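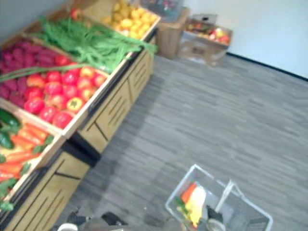
Why does sticky tape stick?

Tape is coated with a soft, gooey layer. Press it down and the goo flows into tiny dips in the surface, too small for you to see. Now the two materials are very close together, and their molecules pull on each other. Each pull is weak — but there are huge numbers of them.

Rough or dusty surfaces are harder to stick to. Dust gets in the way, so the goo touches less of the wall.
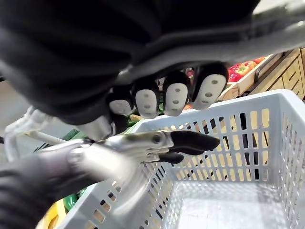 Fingertip pads with small holes

Try it: press some tape on to a clean plate, then on to a woolly jumper. Which is easier to peel off?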